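3.2 What we bought, and in what order

When we wrote the first budget, we did it the way I suspect most small groups do. We started from the arm, because the arm is the exciting part (and the part everybody wants to see when they visit), and then we filled in the rest of the sheet with whatever was left. That gave us a spreadsheet with one very large number at the top and a long tail of small ones that we hadn't thought through at all. I still have that first version and it makes me wince!

The second version, the one this section describes, was built the other way up. We wrote down the work first. The task family is plain tabletop pick and place with food-like items: take a piece of something off a plate, or put it on one, over and over, with the items and the starting spots changed between runs. Then we asked what that work wears out, what it needs near it, and what has to be swapped when it goes wrong at four in the afternoon. Only after that did we go back and look at arms.

Three quotes came in. The Vusovton quote was the cheapest on paper, but it left out the gripper, the cabling and the first year of service, and once we had added those back it landed within 4 percent of the Umosora one. The third vendor wouldn't quote the arm and gripper separately, so we dropped them from the comparison. We went with Umosora in the end, mostly on delivery time, and I'd be lying if I said the choice was very scientific. The arm showed up in November, and the tables came after it, so the arm spent its first stretch with us in its crate.

Figure 3. Single-item handling at the plate.

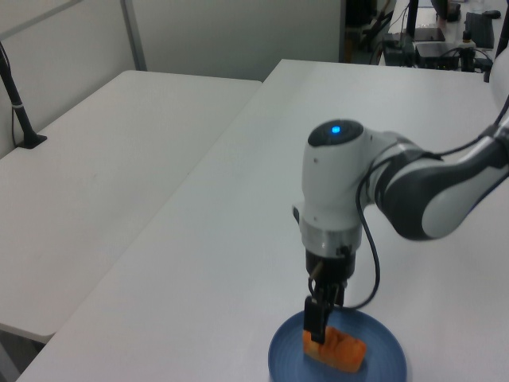 Fingers were the line we got most wrong. We had put down one spare set for the whole project, at a price copied from a catalog, and we treated them as if they were part of the gripper and would last as long as it did. They don't live that kind of life. They come down onto plates and onto tabletops all day long, sometimes a bit harder than anyone meant, and they are the one part of the system that touches everything else. In the revised plan fingers sit under consumables, next to wipes and tape, with a reorder point instead of a replacement date. Each set costs us 40 dollars through Lastska, who cut them to our drawing, and we keep enough on the shelf that nobody has to ask permission to change one.

Cables went the same way. I had them down as "misc." in the first sheet, which is a word I have now banned from our budgets. Any cable that moves with the wrist has its own line, and any cable that stays put shares one. That may sound fussy, but the two groups age differently and they get bought at different times, and lumping them together meant that we could never tell from the sheet which kind we were running out of.

3.3 Tables, plates and toy food

I want to spend a little time on the cheap stuff, as the papers we read while planning almost never did. If you add up everything in our setup that isn't the arm, the gripper or the computers, it comes to 2,000 dollars. Tables are most of it. We bought plain white ones, on the theory that a plain surface is easy to replace with another plain surface if we ever move rooms or have to match it for a second station, and so far I'm happy with that. The plates came from a kitchen supply shop, and the toy food came from the same order as some office shelving (don't ask, it got us free shipping).

The trick with props is to buy duplicates on day one. Toy makers change their molds and colors without telling anybody, and a roll that's a slightly different shade or a slightly different squish is a new object as far as our experiments are concerned. We didn't do this for the first batch. When we went back for more, half of the set had been redesigned, and we ended up re-running work we had already paid for in staff time. Staff time isn't in the equipment budget, of course, so on paper that mistake cost us nothing. I'd love to see more groups put it in anyway, even as a gray line at the bottom that doesn't count toward the total.

We also changed how we estimate prop handling. A session here is a string of short moves: pick the thing up, carry it over the table, set it down or drop it, start again. The first plan assumed that the props would outlive the grant. The second one assumes that a soft toy gets retired after 259 grasps, a number that came out of our own log for the first item we retired and that we then applied to everything else. It's a sample of one! I know! But it gave us a number to multiply by, and having a number meant that the prop order could go in with the finger order and get approved on the same form.

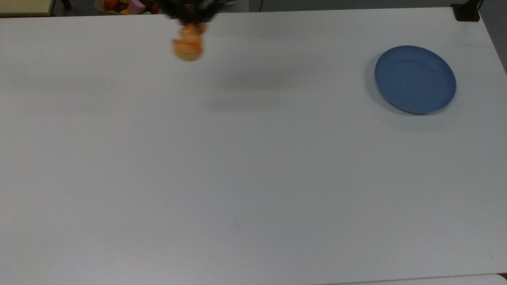
Szymon Gajewski, reading a draft of this section, objected that a retirement count taken from one toy was worse than having no count, because people would copy it. He would have us give a yearly sum for props and leave it there. He also wrote in the margin that the arm was still most of the money, and that a reader planning a purchase would want more on the service contract and less on plates.

I think he's right on the second point and half right on the first. So please don't copy the count. Run your own items until one of them is too beat up to use, write down where you were, and put that in your sheet. As for the service contract, I'll give it more room here.

3.4 Service, space and the second year

Our contract covers the arm and its controller. It doesn't cover the gripper, which comes from a different company (Wróbel) and has its own warranty with its own rules about who is allowed to open it. We hadn't noticed that the two would expire in different months. For a while that left us with a covered arm carrying an uncovered gripper, and a working station needs both. When we renewed, we asked Wróbel to shorten one term so that the dates lined up, and they were perfectly nice about it. If I were doing this again I'd ask before signing.

Space is harder to price. The tables take more floor than the arm does, and the desk with the computers takes more than I had drawn. Our sketch had room for the equipment and no room for a person to walk around it with a tray of props in their hands. We fixed that by moving a desk, which was free, but in a tighter room the same fix would have meant giving up a table. My advice is to mark the layout on the floor with tape before ordering anything, and then have two people pretend to work in it for a morning.

The second-year budget is where the two versions of the sheet differ the most. The first had almost nothing in it beyond the contract renewal. The second has fingers, moving cables, props, a replacement tabletop, and a small reserve for camera mounts and clamps, and we review it when the finger stock hits the reorder point, as that tends to be when the other small things are running low too. We don't yet have a full second year of spending to check it against. The totals for the first year, line by line, are in Appendix B, including the shelving.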